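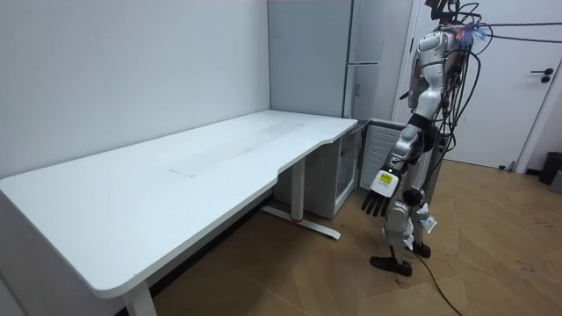 Have you ever lost a pencil on your own desk? I have. I once lost a whole sandwich on mine, and I didn't find it until after school the next day (we won't talk about the smell). So I got curious about desks. Why are they the height they are? Why are so many of them long and flat and plain? And why does mine fill up with junk the second I turn my back?

Let's start with the word. "Desk" comes from an old Latin word, discus, the same word that gave us "disc" and "dish". Hundreds of years ago a desk was often just a sloping box that you put on top of a table. Monks used sloping desks when they copied out books by hand, because a tilted page is easier on your neck than a flat one. Try it! Prop your reading book up on another book and see how your neck feels.

Now, height. Sit at your desk and let your arms hang down by your sides like cooked noodles. Then bend your elbows and put your hands on the desktop. If your shoulders creep up towards your ears, the desk is too high for you. If you have to hunch over like a tortoise, it's too low. When it's right, your elbows are bent in a nice square corner and your shoulders can have a rest. Your feet should be flat on the floor too. Mine didn't reach when I was in Year 2, so my mum put a fat old phone book under them. Best footrest I ever had.

What about colour? A white desk bounces a lot of the light back up into the room, so a small room can feel brighter with one in it. A black desk soaks most of the light up. You can test this with a torch and two bits of paper, one black and one white. Make the room dark, shine the torch on the white paper and look at the wall nearby. Then swap to the black one. Big difference! The bad news about white desks is that they show every texta mark and every smear of Vegemite. My friend Zoi Konstantinidis painted hers white over the holidays and now she won't let anyone near it with a biscuit.

Long desks are my favourite sort. You can spread out a big poster or share with your brother, if he keeps to his side. They do take up a lot of a small room, though, so it's worth planning before anybody starts shoving furniture about. Here's how I did mine.

First I measured the floor with a tape measure and drew the room on grid paper, with one square for every 10 centimetres. Then I cut out a paper desk and a paper bed to the same scale and slid them around. It's like a puzzle. I tried 7 different layouts, and in 6 of them I couldn't open the door properly! The winner had the desk pushed up along the wall, with a clear bit of floor at the end so I could walk past without bashing my hip on the corner.

Leave room for your chair as well. I forgot that bit. You need enough space to push it back and stand up, and I had to shift everything over again, with Dad grumbling on the other end.

If your room has a wooden floor, get a grown-up to help you lift the desk. Dragging it can leave scratches, and little felt pads under the legs are good for stopping them. They come in a packet and you just peel and stick.

As for the junk, my rule is two minutes before tea. Pencils in the jar, rubbish in the bin, cups back to the kitchen. I've stuck to it since June, mostly, and I haven't lost a sandwich yet.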